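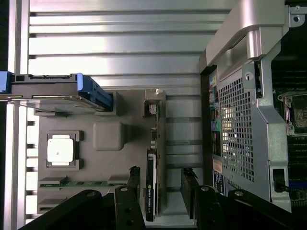
Drostora Presents New Bedroom Furniture Line for Small Apartments

JURNINVILLE, September. Drostora, a maker of home furniture, today announces the Dativdale line, a group of beds, nightstands and dressers made for rooms where every inch is important. The line will be in the company's Jurninville showroom from the end of the month, and customers can order it from the same time.

The Dativdale line has 36 pieces. The center of the line is a low platform bed in 4 sizes, with drawers under the mattress on both sides. The drawers run on wooden guides and can be taken out fully for cleaning. For rooms where one side of the bed must stand against the wall, the customer can order the bed with drawers on one side only, and the price is then lower.

"Many of our customers live in old buildings with narrow stairs," said Tavion Okafor, head of design at Drostora. "They told us that they like a solid wood bed, but they cannot bring it up to the third floor. So we started the work from the stairs. Each part of the bed can be carried by one person, also the headboard, which comes in two halves."

The headboard is offered in plain oak, in dark stained oak or with a padded cover in wool fabric. The fabric was developed together with the weaving studio Iwasaki and comes in 3 colors: sand, moss green and a warm gray. The covers are closed with a zipper on the back side and can be changed later without tools. Drostora will sell the covers also separately.

The dressers in the line are less deep than the usual models of the company, so that a door can open in front of them. They are offered in a low version with six drawers and a tall version with five. The handles are cut into the drawer front, and there is no metal on the outside. The nightstand can be placed on the floor or fixed to the wall, and the wall fittings are included in the box.

All wood parts are finished with a hard oil, which can be repaired at home if there is a scratch. A small can of the oil comes with each bed and each dresser.

Prices start from $519 for the smallest bed, without mattress. Delivery inside Jurninville is included for complete bedroom sets. Customers outside the city will receive the delivery cost before they confirm the order. Assembly by the Drostora team is possible for an extra fee.

About Drostora
Drostora designs and produces furniture for bedrooms and living rooms. The workshop and the showroom are both located in Jurninville.

Press contact
Drostora Press Office, Jurninville
Samples of wood and fabric are available to journalists on request.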